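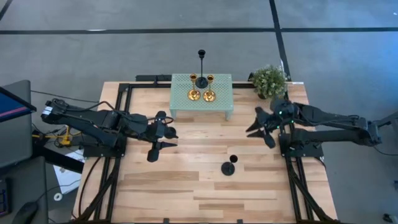 Sutby candlesticks, gold or black

I've been fussing over these for months and they're finally in the shop! The Sutby comes in a shiny gold and in black, both with a round base and a slim stem, and you buy them one at a time so you can mix however you like. My own favorite is a couple of golds with a taller black one standing behind (I went back and forth on that for a whole Saturday).

The little pale green stand is the Seltanier, and yes, it's for sale too. It looks like a table that shrank in the wash. I use mine to lift a few candlesticks above the rest, then put another black one or two straight down on the tabletop so the heights go up and down a bit. A leafy plant close by doesn't hurt either.

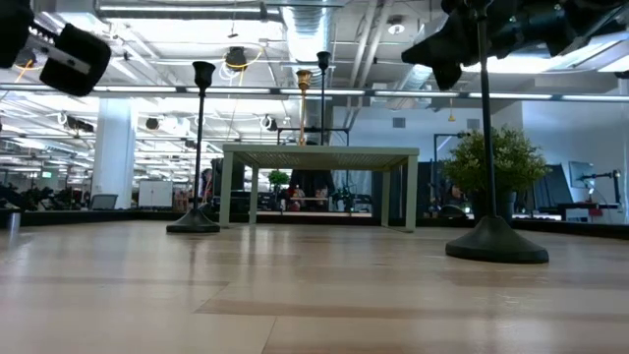
Tülin Demirtaş wrote in to say that her tapers were a touch loose in the cups until she wrapped a strip of foil around the ends, and now they stand up fine. Good tip, I do the same with skinny candles.

Sutby candlestick, gold or black: $74 each
Seltanier stand, pale green: $176

Wipe the gold ones with a soft dry cloth, please, no polish. Orders placed before 3 go out the same afternoon.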